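Borkiddale to Vote on Kitchen Permit Fees

November 5, 2018

BORKIDDALE – Homeowners planning to redo a kitchen will pay more for a building permit next year if the town council approves a new fee schedule at its next meeting.

Under the proposal, the base permit for an indoor remodel would go from $504 to $1,339. The higher figure covers plumbing and electrical inspections, which are now billed separately. Jobs that do not touch pipes or wiring, such as replacing a countertop or refinishing a wood floor, would stay exempt.

The town last changed its fees 12 years ago. Building inspector Huệ Đinh told the council in August that the present system leaves many homeowners with unpaid inspection bills after the work is finished, and that some projects are never signed off. A single payment at the start would fix most of that, she said.

Contractors are split. Galindo, a remodeling firm on Mill Street, supports the change and says its customers already ask for one price. Hisilum, which mostly does smaller jobs, wrote to the council asking for a lower rate when only one inspection is required. Council member Kiều Võ said she would offer an amendment along those lines, but the wording was not ready on Monday.

Permits issued before the end of the year would be charged at the old rate, even if construction starts later.

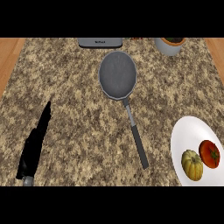

Bình Tô said the exemption was the only part of the plan that made sense to him, and that owners of older houses, where almost any job ends up involving pipes, would get little use out of it.

Written comments can be left at the town clerk's office until noon on the day of the vote. Copies of the full schedule are available at the same desk.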